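Brasedura plates — data card

Version note, Wed 18 March

What's in it
901 demonstrations of a two-fingered gripper picking up plates from a wooden table, recorded by teleoperation at the Birmont site. Each one has wrist camera video, joint positions, gripper width and one line of text saying what the operator was told to do. 241 are marked as failures. We left them in. Earlier Brasedura releases dropped theirs, and I never believed the success rates that came out of that.

What I'd be wary of
The plates vary in colour, and people keep calling this diversity. I doubt it. A policy can see orange, blue and teal and still learn one grasp, which is to pinch the rim and lift. The labels don't say which part of the rim was held. Plates that rest on other plates have no label of their own either — you'll have to find them yourself.
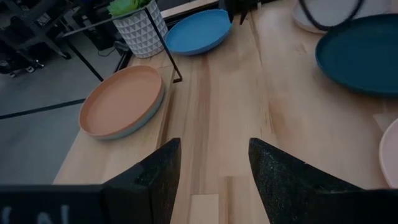
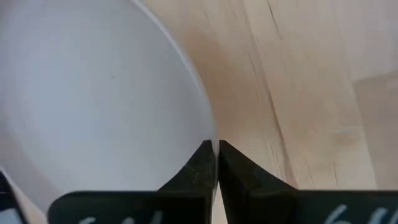

Ourania Vlachopoulos read the draft and disagrees with most of the section before this one. Her view is that one grasp learned properly would be worth more than a dozen learned badly, and that the failures should ship as a separate download so a beginner doesn't train on them by accident. She'd also like the held-out set chosen by operator instead of at random. On that last point I've come around, and the January split is withdrawn.

Splits
The held-out set is 80 demonstrations, all from operators who don't appear in training. Don't tune on it.

Not included
Depth, force readings, and anything recorded at Saithong, where the camera mount was at a different angle.

Licence
Research use only. Report bad labels through the Netside tracker, with the episode number.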